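Skoltitstead Automation Workshop
Thread on the upkeep of the Burano cell

The Burano cell returned to regular service in February after a short maintenance period. This thread records how the cell is now set up and which checks apply to it. It is intended for staff and visiting groups who book time on the machine.

Burano is a single-arm cell facing a toy kitchen counter. Its task is simple to state: pick up a toy food item and place it in the orange container. The counter is screwed down and does not move between bookings. Please do not loosen the screws to gain reach.

The maintenance was requested by Dalibor Halás, who noted in the log that the fingers were closing unevenly on rounded items. A gripper that closes unevenly will still pick up a flat object. It tends to roll a tapered one.

The cause was wear in one finger linkage. The linkage was replaced from stock (part 2819 in the Danko cabinet), both fingers were aligned against the setting block, and the mounting bolts were tightened in a cross pattern. The old linkage has been kept for inspection.

After any work on the fingers, the cell must pass a grip check before it is released. The check uses the orange vegetable, as its tapered shape shows uneven closing sooner than the other items do. It is held low over the tray and then carried to the container.
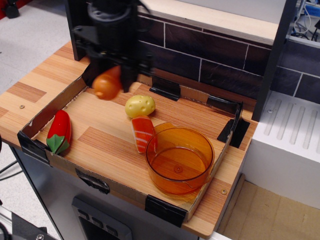

The gripper holding the orange toy vegetable over the tray, Burano cell.

The operator watches the item during the hold. If it turns in the fingers, the check stops and alignment is repeated. Raising the grip force to hide a slip is not permitted, as this puts load on the new linkage and marks the toys.

A word on the tray. The low cardboard walls keep items inside the area the arm can reach. They are joined and strengthened with black tape, and the tray has no floor, so the items rest directly on the countertop. Pick height is therefore set from the countertop surface.

Cardboard was kept on purpose. If the arm comes down in the wrong place, a cardboard wall gives way and the fingers do not suffer. We have considered a rigid tray twice and decided against it both times.

Tape should be inspected at the start of each booking. Lifted corners catch on the fingers. Replace the whole strip and press it flat by hand. Please use the black tape from the cell drawer, as shiny tape produces glare under the work lights.

The reset layout is as follows. Red pepper at the left wall, potato toward the back, salmon piece in front of it, container on the right. The orange vegetable starts wherever the session plan says. Small differences in angle are acceptable - the items do not need to be placed with a ruler. 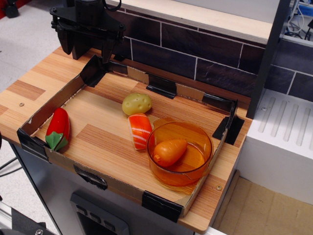
Orange toy carrot in the pot, with the other items in the tray.

An item counts as placed when it rests inside the container and the fingers are clear of the rim. The container itself should not be pushed along the counter. If it has moved, record this even when the placement is otherwise good. Miroslava Bartoš reviews these notes and uses them to adjust the release height.

The release check is run 6 times in a row. A single dropped item means the count starts again. The cell passed in almost 3 hours, including two stops for alignment.

Routine care between bookings: wipe the finger pads with a dry cloth, look over the bolts on the mounting plate, and confirm that no cable lies in the path of the arm. Cables at the base should be guided by hand and never pulled. Report a loose bolt before tightening it, so that the log shows where it happened.

The control settings for the cell are stored in Rusik under entry 1936. Earlier entries refer to the old linkage and should not be loaded. If one is loaded by mistake, stop the arm, reload the current entry and repeat the grip check before continuing.

Questions on access should go to the Skoltitstead front desk. Questions on alignment or finger wear should go to Dalibor Halás. The next planned inspection will cover the wrist joint, and bookings for that period will open once the parts have arrived.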